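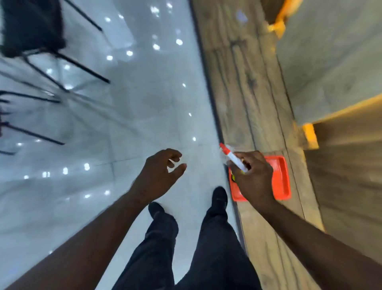

Tuesday, August. Club notebook, tidy-up task, second session

Goal for today: enough first-person recordings of the pick-and-place task to retrain the segmenter before the regional. Task as written on the board: take one item, carry it to the red-orange tray, put it in, step back. Markers and small yellow parts only. The mixed-object version waits until the label set is fixed.

Count at close: 281 clips recorded, 181 kept. Most of the rejects fall into two groups. In the first, the hand leaves the view before release, so the end of the place action can't be labeled. In the second, the head turns too fast on the approach and the upper part of the image smears. Hands and tray are usually still usable in those, but the Zakport import script scores the whole image and drops the clip. Threshold left alone for now. Changing it mid-set would make the two sessions hard to compare.

Floor reflections are a separate problem. The ceiling lights show up on the white tile as small bright spots, some of them doubled, and Fluvov marks a few as objects. White marker barrel against white tile is the worst case. Against the wood-grain planks the same marker segments cleanly, red cap included. Tried masking everything above a brightness limit – this removed the spots and also part of the barrel. Reverted.

Chair legs: thin, black, diagonal, with soft shadows. The model merges leg and shadow into one region about half the time. No effect on the grasp labels, but it will matter when the Wotar base has to plan a path through the same area. Logged as a separate issue.

Labeling rules agreed with the group:
Grasp starts at first finger contact.
Hover over the tray counts as carry until the fingers open.
Idle hand gets its own track, even when it does nothing.
Shoes and trousers are labeled "self" and ignored in training.

Training run started 2 hours before close on the Chareonsuk machine, batch size 15. Loss was still dropping when we left it.

Next: repeat with the tray on the white tile, same items, same walking speed. Check disk space first.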